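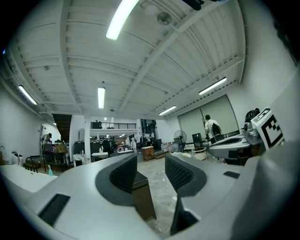
White tabletop with bottles and containers under a corrugated ceiling

A studio worktable is a table kept in a large open room for shared or changing tasks. White tops are common, as marks show clearly and can be wiped off with a spray cleaner. Bottles are usually grouped at one end so that the rest of the surface stays free. Tables in converted warehouses are often set beneath the roof beams, where overhead light is most even. Chairs are placed along the long sides.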